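Landale Fitness
10 May 2021

1/ Class times are changing at Landale. The early spin class moves up 30 minutes and the Habte circuit class goes to the big studio. Same coaches, same price.

2/ Circuit has had a waiting list all spring. The big studio holds more mats, so everyone on the list has a spot now. Check your email for the confirmation.

3/ The Lavonum booking app still shows the old times for 2 of the classes. Go by the sheet at the front desk until it updates.

4/ Step challenge numbers: 334 people signed up. The goal is 600 active minutes a month, and you log them yourself in the app. Walking counts. Yard work counts if you're breathing hard — use your own judgment.

5/ Giltik bands are back in stock, 3 strengths. Start with the light one if you're new. 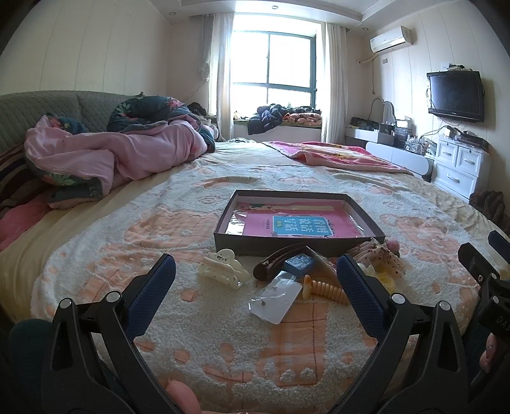
6/ Evening stretch is the class I get the most questions about. It's floor work, slow, no jumping, and you can follow the stream at home. Long hair gets in the way when you lie on your back, so skip the claw clip and use a soft tie. A bed is too soft for the hip work — use a mat or a rug.

7/ The summer schedule runs through August. Reply here if your class is missing from the sheet.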